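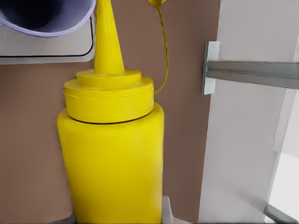
Fig. 4 – Flacon souple de moutarde, bouchon à embout conique.

4. Remplir et amorcer les flacons doseurs

Bon, on arrive à la partie que je préfère ! Si vous avez suivi la section 3, votre présentoir à condiments Drumier est monté, les rails sont bien à niveau et il ne reste plus qu'à s'occuper des sauces. Je vous donne ma façon de faire, celle que j'utilise au snack depuis février, et que Perla Cuautle a un peu corrigée après m'avoir vu en mettre partout.

Avant de commencer, sortez la moutarde du frigo et laissez-la tranquille 30 minutes. Trop froide, elle coule mal dans l'entonnoir et on s'énerve pour rien.

1. Lavez le flacon, le bouchon et l'embout à l'eau chaude avec un peu de liquide vaisselle. Rincez deux fois.

2. Laissez sécher tête en bas sur un torchon propre. Pas de sèche-cheveux, j'ai essayé, le plastique se déforme.

3. Posez l'entonnoir Heitmann (le petit, pas celui pour les bocaux) et versez doucement. Tapotez le fond du flacon sur la table de temps en temps pour faire remonter l'air.

4. Arrêtez-vous à 2 cm du col. Je sais, c'est tentant de remplir jusqu'en haut, mais au premier coup de pouce ça déborde par le filetage.

5. Essuyez le col, vissez le bouchon à la main, sans pince.

6. Retournez le flacon au-dessus de l'évier et pressez une fois, franchement. La première giclée est souvent pleine de bulles, jetez-la.

Attention : ne percez jamais l'embout avec une aiguille ou un cure-dent pour le déboucher. Trempez-le dans l'eau tiède, puis soufflez avec la poire fournie.

Remarque : pour la mayonnaise maison, c'est une autre histoire. Je la garde au froid en permanence et je ne la laisse pas sur le présentoir, même pendant le coup de feu.

4.1 Choisir l'emplacement

Il vous faut une surface plane et facile à essuyer, assez loin de la plaque de cuisson. Chez moi le présentoir est à 134 cm de la friteuse, j'ai mesuré – et c'est encore un peu près à mon goût, les jours de grosse chaleur les sauces tiédissent.
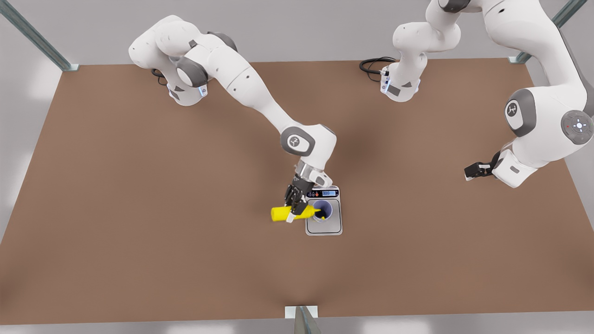
Vérifiez aussi que vous pouvez attraper chaque flacon sans passer le bras au-dessus des assiettes. Baltazar Arellano, mon collègue du soir, est gaucher, alors on a fini par mettre le ketchup au milieu et tout le monde est content (enfin presque, lui voulait la harissa).

1. Posez le présentoir à vide et appuyez sur chaque coin. S'il bouge, réglez les pieds comme expliqué en 3.2.

2. Glissez le tapis antidérapant Nerkuvau dessous, côté strié vers le bas.

3. Rangez les flacons, embout vers le haut, en laissant un doigt d'espace entre eux.

4. Collez l'étiquette de date sur le corps du flacon, pas sur le bouchon : les bouchons finissent toujours par s'échanger au lavage.

Attention : si une sauce sent bizarre ou se sépare, videz tout et relavez. Ne complétez pas un vieux fond avec du neuf.

Pour le nettoyage hebdomadaire et le remplacement des joints, passez à la section 5.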